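Toden Wedding Films
Minutes of the season planning meeting, 7 March 2026

Present: Corinne Whitlock (chair), Deok-su Tak, Liliana Palumbo, Marichka Nechyporuk (minutes)
Joining by phone from a parking lot: Ye-rin Cha

1. Previous minutes
Approved, with one correction. Deok-su did not "agree to stop using the drone." He agreed to think about it. He is still thinking.

2. Bookings
Corinne reported 33 weddings confirmed, 9 of them in August. Two of the August couples have chosen the same barn on consecutive days and would each like to be told that theirs is the nicer setup. Liliana will handle this, having the straightest face.

The Evham hotel has asked again whether we would film its ballroom for free in return for "exposure." Corinne will send the usual reply, minus the second paragraph.
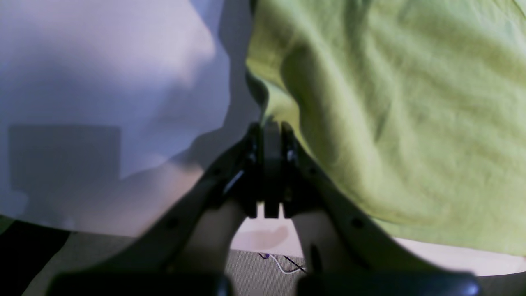 Gripper and fabric, close up.

3. Turnaround times
The website promises a finished film in 12 weeks. Our current average was discussed in lowered voices. Liliana proposed changing the promise. Deok-su proposed changing the average. Corinne asked which of these Deok-su planned to do personally, and the discussion moved on.

Agreed: highlight films go out first, full ceremony second, speeches last. Any father-of-the-bride speech running over 77 minutes will be billed as a feature. (Marichka to check whether the contract allows this. Marichka has checked. It does not.)

4. Sound
Three groom microphones died last season, one of them in a lake. Ye-rin wants a backup recorder on the officiant at every ceremony, including the short ones, including the ones where the officiant is somebody's cousin and "doesn't do wires." Agreed. Deok-su to order 4 recorders from Brikden and to read the return policy before opening the boxes. 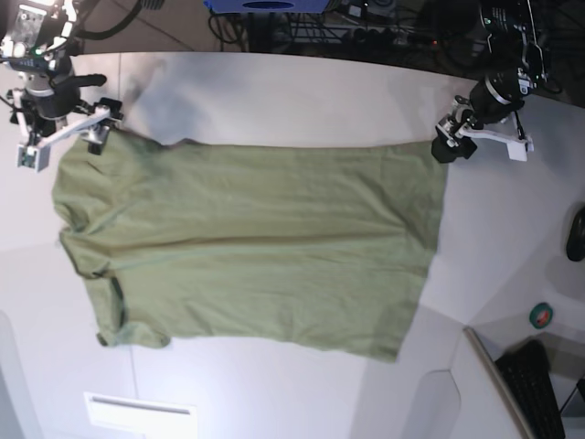
Green T-shirt on the white table.

5. Music licensing
The couple from the Noh vineyard wedding would still like their film set to a very famous song. We have explained licensing to them by email, by phone and, in Liliana's case, on the dance floor. Corinne will offer them a choice of licensed tracks and avoid the phrase "sounds just like it," which is how we got here.

6. Second shooters
Liliana asked that second shooters be fed before the speeches and not after. Long discussion, the longest of the meeting. It was agreed that the vendor meal clause will move from page six of the contract to page one, in bold. Deok-su asked that the word "hot" be added before "meal." Carried without opposition.

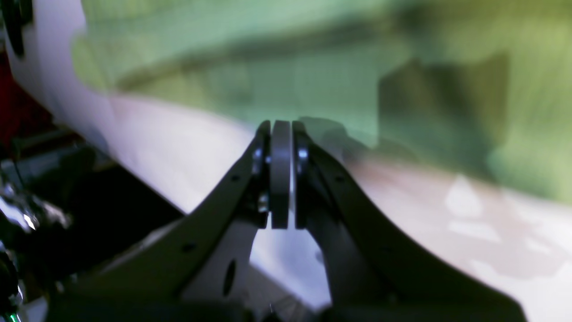 Ye-rin, whose line had dropped during most of item 6, came back to say that page one was fine by her, but the clause should also give a time, as a hot meal served during the first dance is no use to anyone holding a camera. Added to the draft.

7. Other business
The teaser for the homepage still has the wrong couple's names on it. Deok-su to fix.

Liliana asked who has the good tripod. Silence was noted.

Meeting closed when Ye-rin's phone battery ran out. Next meeting to be set by email, once everyone has answered the last email.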